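Cledcombe workshop puts two gripper fingers through seed packet trial

Last updated: August, 4:40 p.m.
By the Cledcombe business desk

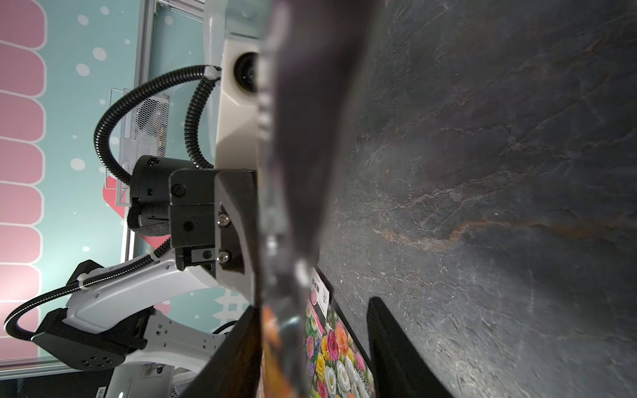

A gripper with black fingers at a flower seed packet in a clear, dark-tinted sleeve during the Cledcombe trial.

A small automation workshop in Cledcombe has finished the first part of a trial comparing two sets of gripper fingers on one of the more awkward items in mail-order packing: flat paper packets in plastic sleeves.

The workshop, run by the engineering firm Binik, made 490 pick attempts over 12 working days. Each attempt asked a robot arm to take hold of a sleeved seed packet, lift it clear of the tabletop, hold it still and put it down again at a marked spot. The work is being done for Mukholm, a garden supply company that packs its seed orders by hand and wants to know whether part of the job can be automated before next spring.

Binik tried a rigid plate finger of its own design against a softer, ribbed finger supplied by Ghaffari, a parts maker that sells mainly to food packers. Both were fitted to the same type of arm and run with the same controller settings, the firm said in a note to customers this week.

The rigid plates did better at getting hold of a packet in the first place. Their tapered ends can slide close to the table and catch the edge of a sleeve without pushing it away. The softer fingers were slower to find an edge and more often nudged the packet along the surface before closing on it.

Once a packet was off the table, the order changed. The ribbed fingers kept a steadier hold and left fewer creases. The rigid plates sometimes let the sleeve slide against the paper packet inside, so that the gripper came up holding plastic while the packet settled lower down. Binik counted those attempts as failures even when nothing was dropped – Mukholm had asked for packets to arrive with the label facing the customer.

Sleeves were the main reason for the trial. An earlier round on bare packets, held in the spring, gave few problems with either finger. Plastic brought two new ones. It is slippery, and it is hard for a camera to judge where a clear or tinted edge begins, especially under overhead lights.

For that reason the firm also compared two camera positions. One camera was fixed above the work area and the other was carried at the wrist of the arm. The overhead camera gave a better view of where a packet was lying. The wrist camera was more useful in the last stretch of the approach, although a sleeve brought close to the lens went out of focus and hid part of the packet. Binik plans to use both in the next round, handing over from one to the other as the arm comes down.

Controller changes had a smaller effect than expected. Slowing the closing speed by 30 percent cut the number of creased labels with the rigid plates but made little difference to the ribbed fingers. Lowering the grip force helped with creasing and led to more slips, and the firm went back to its original setting after one afternoon.

Printed artwork on the packets caused some trouble too. Packets with crowded flower pictures were harder for the software to tell apart when they overlapped, and the arm at times aimed for a point between two of them. Plain-backed packets turned face down were picked more reliably, but that would mean an extra step to turn them over again.

Mukholm has not committed to buying a system. The company said it would look at the figures after the second part of the trial, which will use mixed packet sizes and a shallow tray in place of the open tabletop. It has asked for a cycle time of no more than 30 seconds per order, including the time needed to place a printed slip with the packets. Binik said the present setup can meet that for orders of one or two packets and falls behind on larger ones.

Ghaffari is preparing a third finger for the next round, with a stiff tip and a ribbed pad farther back. Samples are due at the workshop before the end of the month. Binik said it would run them on the same packets first – sleeves included – before moving on to the tray.

The firm expects to share results with Mukholm in the fall. Other packing companies in the Cledcombe area can ask for a copy of the first set of results through the workshop's front office.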